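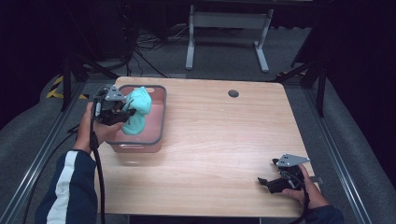
A pink plastic basket with a green cloth on a light wooden table.

August 5, 2021

Aklow residents will be able to drop off worn-out towels, bedding and clothing at the town transfer station starting this month, under a one-year agreement with the textile recycler Stavetti.

The town council approved the agreement Tuesday night's agenda item without changes to the draft published in March. Aklow will pay nothing for the service. Stavetti supplies the bins, empties them every week and keeps whatever it earns from the material.

Until now, the town had no place to take fabric that was too worn to donate. Most of it went out with the regular trash, which is hauled to the Bansal landfill at a cost of $100 a ton.

"People ask at the gate what to do with old sheets, and we have had to tell them to put them in the garbage," said Bradley Mapplebeck, who manages the transfer station. "Now there is a bin for them."

The station will have 17 bins, set along the fence next to the cardboard compactor. Residents need a current transfer station sticker to use them. Stickers are sold at the town office during business hours.

Items do not have to be in good condition. Towels, washcloths, sheets, curtains, clothing and paired shoes are accepted, including pieces with holes, stains or missing buttons. Everything must be clean, dry and tied in a bag. Carpets, pillows, mattress pads and anything soiled with oil or paint will be turned away.

Gaetano Piras, regional manager for Stavetti, said material from Aklow will go to the company's sorting plant in Gistik. Pieces that can still be worn are sold to secondhand dealers. Cotton towels and sheets are cut into wiping rags for garages and print shops, and the rest is shredded for padding.

Piras said a town of this size usually fills around 2,000 bags in a year.

A similar program in Gistik ended after 9 months when the bins were repeatedly used for household trash. Mapplebeck said the Aklow bins will be locked when the station is closed, and bags may not be left outside the gate.

The agreement can be renewed by a vote of the council next summer.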